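Hemant rang at lunch to say he'd got us a room in Zindimier for two nights, sea view, and could I be at the station by four? Could I! I'd packed before he'd finished telling me about the breakfast – I even put in the big hat.

The train took ages and I didn't mind a bit. We ate crisps and argued over whether to walk out to the lighthouse first or find chips.

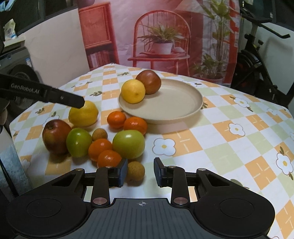
Saturday's child, or the morning after

I woke to gulls and Hemant already in his boots. It was 16 degrees, in April, and the whole front smelled of salt and toast. We walked as far as Grullard and he went quiet on me, so I knew he was going to ask about moving. I let him get to the end of the pier before I said yes.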